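Flenum Local News Briefs

Flenum is a collection of short news texts about public safety: fires, road accidents, storms, missing persons and police statements. The texts were written for local radio and were read aloud by a presenter, so the sentences are short and the names are often repeated.

What is inside

Each record has a headline, the body of the brief, the month of broadcast and one topic label. There are 14 topic labels, and the full list is in the file topics.txt. A brief can have only one label. When two labels were possible, we took the one that matches the first sentence. A fire after a road accident is therefore under "road" if the accident is told first.

Corrections are kept as separate records. If the station first said that two people were injured and later said three, you will find both texts, and the second has the field "corrects" with the number of the first. Please do not join them – the difference between them is useful for people who study how early reports change. 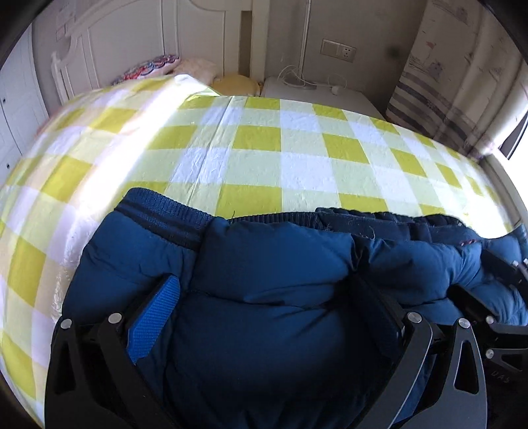 Names of private persons were replaced with initials. Names of mayors, fire chiefs and police speakers stay as they were on air. Street names also stay, but house numbers were removed. In the briefs from Abernathy this was done by hand, and in the briefs from Asness with a script called Bulalix, which sometimes removes road numbers too. We know this problem and it is not yet repaired.

Known limits

Briefs longer than 200 words were left out. Night reports are few, as the newsroom was closed from 2 a.m. until the morning shift. Monday has more records than other days, because the weekend was summarized then. In October there is a gap of 7 days when the archive computer was not working.

The label "weather" was used differently by the two newsrooms. Asness used it only for warnings, Abernathy also for damage after a storm.

Contact

Questions and mistakes you found can be sent to Issa Najjar, who maintains the files. Please write the record number in the subject line.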